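Tabletop Talk > General > House rules that stuck

Page 1 of 4

gerardo_g
Posted 18 Jan 2004
Hello all, hope everyone in the cold parts is keeping warm. My family has a disagreement that has been going since November and I would love to hear from people outside of it. When a die leans on something, or falls off the table, what do you do at your house? My aunt Assunta says a die on the floor counts if you can read it without moving it. My cousin says it's a lost turn. I grew up with "roll it again and stop fussing," which is what my mother used to say while she was getting the coffee, and I still think she had it right.

marras_a
The aunt has an account too, Gerardo! And I will tell these nice people what you left out, that you only started caring about the floor when I rolled a six down there and went home with the pot. The floor counts. It has always counted. My father played that way with his brothers in Arthorpe and they were much rougher players than you.

dcattaneo
Floor dice are a reroll at our club, no discussion, and leaning dice too. We went a step further and said a die has to stop inside the mat or it doesn't count at all. It sounds strict, and I was against it when Ginevra brought it up, but it did put an end to the long arguments with people crouching down to look at an angle. Red die counts double for us, yellow is plain, that's the whole system.

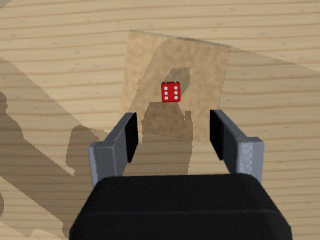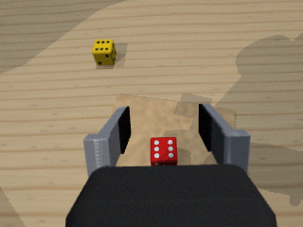 Anyway, the one thing I'd say against the mat rule is that it's hard on the little ones. My nephew throws like he's skipping a stone across a lake, and after three rerolls in a row he was near tears, so now anyone under ten gets the whole table. It's hardly scientific but the evenings are a lot more pleasant.

rboyer44
I have to disagree with Dario, in a friendly way. If you make people roll inside a small area they start dropping the die from two inches up, and to me that's a placement, it isn't a roll. We had a fellow in our Clutedau league who could drop a five or a six far more often than I was comfortable with. Use a cup! A plain cup, shake it, turn it over, done.

dcattaneo
Cups are so loud though, Romain. We play until late and there are people asleep upstairs.

rboyer44
Line it with felt. I did mine in one evening with craft glue and the leftovers from a pool table. The first try peeled, so let it dry overnight.

ginevra_s
I'm the Ginevra who gets blamed for the mat rule, and I still like it, but Romain has a point about the droppers. We ask for one full tumble, and if the table agrees it didn't tumble, you go again. There has been grumbling but no real fights.

marras_a
One full tumble is fine. My six tumbled all the way down to the floor, Gerardo.

gerardo_g
I walked right into that one. All right, I'll bring the tumble rule to the family on our next visit and see who shouts first. Romain, what kind of glue was it?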